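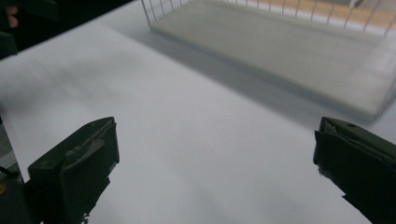
Posted by Precious Saludo on Tuesday, December 3, 2024
Filed under: Home, Rambling
9 comments

So I've given up buying lunch for the whole of December, and I'm two days in and already thinking about the cheese toasties at Pernar more than is healthy.

It started when I went through my bank app on Sunday night (never do this on a Sunday night) and found I'd spent £147 on lunches in November. On lunches! Most of them weren't even nice. There was a falafel wrap in there that I remember eating in the rain, standing up, with the sauce going down my sleeve, and that was nearly nine quid.

Herman at work has brought in the same lentil thing for as long as I've known him, and I used to feel a bit sorry for him. Now I've asked him for the recipe. It's red lentils, a tin of tomatoes, an onion, cumin and far more garlic than I'd have dared, and you cook it until it stops looking like soup. I made a massive pot on Sunday in a panic and it came out fine, if a bit grey. More salt next time. He puts a spoon of lime pickle on top, but I can't be doing with lime pickle before two in the afternoon.

Yesterday I had it with rice. Today I had it with toast, which was better - proper buttery toast, the heel of the loaf. I've got enough for tomorrow as well and then I need another idea, because I can feel myself going off it already.

Sarahí swears by noodles in a jar, where you put everything in and add the kettle water at your desk. I've tried it before and ended up with crunchy carrots and a very hot jar I couldn't pick up. Perhaps I cut them too thick? If you've got a way of doing it that works, please leave it in the comments.

I am allowing myself coffee, by the way. I'm not a monster. One a day, from the cheap place, and no pastry unless it's a Friday.

Right, I'm off to soak some chickpeas.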